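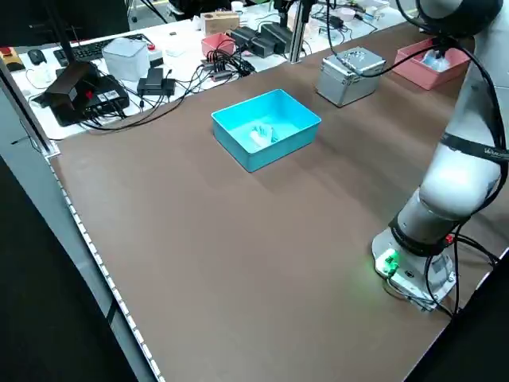 Figure 6. Arm and target bin at the comparison station. The base indicator shows green.

6 Comparing grippers on the bin station

This section explains how to run two grippers against the same bin task and record the results in Benora. It assumes that the arm has been mounted (section 3) and that the fixed camera has been calibrated (section 5). Allow one working session for each gripper. Do not split a session across two days, as the lighting check in 6.2 has to be repeated.

6.1 Before you start

1. Check that the indicator on the front of the arm base is green. If it is any other colour, go to section 9.
2. Place the target bin in the centre of the table, open side up. Use a bin in a colour that stands out clearly from the table top. Blue on brown gives a clean edge in the Benora bin finder. Grey and tan bins do not.
3. Put one test object on the floor of the bin, near the middle. Start with something soft and light. Rigid blocks are used in 6.5 only.
4. Move the second bin to the back of the table, out of the path of the arm.
5. Check the cables that loop from the arm past the base. They must hang free through the full turn of joint 1 and must not pass under the base.

CAUTION: Keep hands off the table whenever the arm is enabled. The Khokhar controller does not detect contact during homing.

6.2 Lighting check

1. Switch on the LED strip along the edge of the table.
2. Open Benora and select Station > Light.
3. Read the mean level inside the bin outline. It should be 84 or higher.
4. If the level is lower, raise the lamp and read it again. Do not raise the camera gain, which hides folds in pale objects.

Note: A faint shadow beside the bin is acceptable. A shadow across the floor of the bin is not, and will shift the grasp point towards the darker side.

6.3 Fitting the first gripper

1. Send the arm to the service position and disable it.
2. Fit the Zokitar two-finger gripper to the tool flange. Tighten the four screws crosswise.
3. Connect the tool cable and clip it to the upper segment of the arm.
4. In Benora, load the profile ZK-2F. The tool mass is set to 700 g, fingers included.
5. Enable the arm and run the open and close test three times.

If the fingers stop short, the profile from an earlier gripper is still active. Load the profile again and restart the controller. Reconnecting the cable alone does not clear it.

6.4 Running the trial

1. Set the settling time to 2000 ms. Shorter times favour the suction gripper and make the two sets hard to compare.
2. Set the approach to Vertical. The bin walls flare slightly, but an angled approach will still catch the rim with the wide fingers.
3. Press Start. The arm picks, lifts, holds and releases the object over the bin.
4. Mark each attempt as Held, Slipped or Missed. Benora cannot tell a slip from a miss with translucent or very pale objects, so mark these by eye.
5. Save the set before changing the gripper.

Repeat 6.3 and 6.4 with the suction gripper, using profile ZK-S and the same object. Put the object back by hand between attempts, with the arm disabled.

Note: If error 231 appears, the force reading was not zeroed after the tool change. Select Tool > Zero with nothing touching the gripper, then repeat the set from the first attempt.

6.5 Rigid objects

Change the approach speed to Low before loading a rigid block. The remaining steps are as in 6.4.

Nornthorpe bin station guide, revised 30 Jan 2022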